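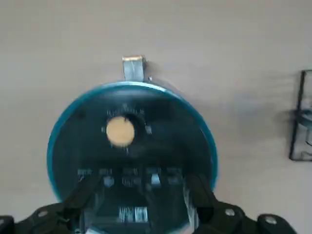
April, workshop notebook, Jilldale walled garden

Visitor route and signage, second session. Started 08:40, ground soft after overnight rain, wind light.

Gate counter data downloaded first. Total since opening is 1,997 passes at the Ham gate, in and out together. The sensor does not separate direction, so halve it before quoting it to anyone. The lower gate counter has logged nothing for 2 days. Battery reads full. Suspect the lens is blocked by the new growth on the hornbeam; cut back a hand's width either side and reset. Check again at the next download.

Label trial. The Lundo blanks take the engraving cleanly but lift at the corners on the curved posts. Tried the thin adhesive pad, then the thick one. Thick pad holds on the post by the fernery, still lifts on the one by the pond. Will try a screw fixing there, pilot hole first, as the oak has split before.

Text height: the larger lettering can be read from the path edge without stepping on to the border. The smaller cannot. Drop the smaller size for anything planted behind the box hedge and keep it for the alpine troughs.

Route timing. Walked the full loop at visitor pace with stops at each numbered post, 30 minutes gate to gate. The leaflet draft allows less than this. Either lose the detour to the orchard or change the leaflet. Prefer changing the leaflet, the blossom is the main draw at this time of year.

Gravel on the ramp is migrating downhill again. Edging board has moved at the bottom end. Repegged, raked back, tamped. A wheelchair user would still find the last stretch heavy going. Bound surface priced under the Jitlow scheme last autumn, figures are in the blue folder.

Outstanding:
Proofs of the pond and orchard panels to check against the plant list. Two Narcissus names were misspelt in the last set.
Order more stainless screws, short.
Move the tour meeting point sign clear of the bin store.

Packed up 15:20.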